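Proltier cordless screwdriver, after a long spell of daily use

I have owned more small screwdrivers than I care to admit, and most of them are now in a drawer with dead batteries. So when I bought the little Proltier in November I wasn't expecting to write anything about it, but I've grown so fond of it that I feel I owe it a proper review (and my family is tired of hearing about it at dinner!).

Let's start with how it feels, as that's what won me over. The body is a glossy blue plastic with rounded sides, and the black rubbery grip has molded ridges that sit nicely under the fingers. I have small hands and I can work with it for a whole evening without that cramp at the base of the thumb.

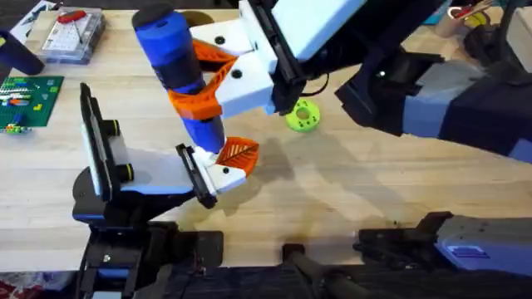
Imke Reinholz asked whether the shiny blue part gets slippery, as her old Rothe did, and said she had ended up wrapping hers in tape. I haven't needed any tape so far, Imke, though I do keep my fingers on the ridged part. With hand cream on I wouldn't trust the smooth end at all.

As for power, it's a gentle thing. I put together a Ninari bookcase with it, 96 screws in all, on one charge and with time for a cup of tea in the middle. Long screws into hardwood are another story. It slows down, it grumbles, and you finish the last few turns by hand. I don't mind, but if you build decks for a living you'll want something bigger.
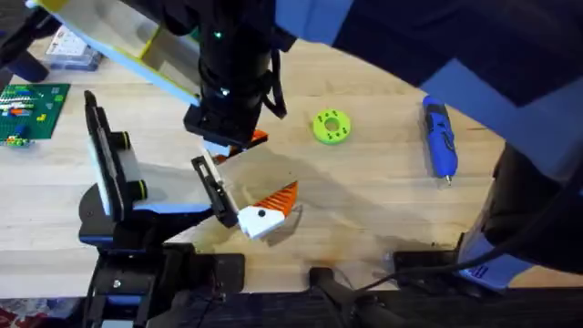

Pale wood, with a few dark smudges to show for it.

My table deserves a word too, as I do nearly all my fixing on it. It's a light wood top with a soft grain, and I used to fuss over every mark. I've since made peace with the stains, and I like having a big flat surface where I can lay the screwdriver down next to whatever I'm putting together.
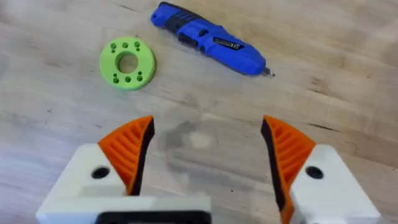

The bit is short, and that's my one real complaint. In a deep cabinet corner the front of the housing bumps into the side before the bit reaches the screw. I bought a longer one from Vitden and it helped a lot, though the fit is a tiny bit wobbly. The small print on the label is hard going as well, and I had to fetch my reading glasses to get through it.

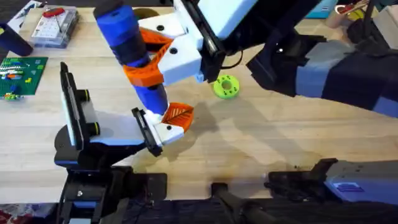

Blue and orange over the butcher-block planks.

Charging takes almost 5 hours from flat, so I plug it in after supper and leave it until morning. I'd buy it again, and I've already picked one out for my brother-in-law's birthday.

Bradley Parsons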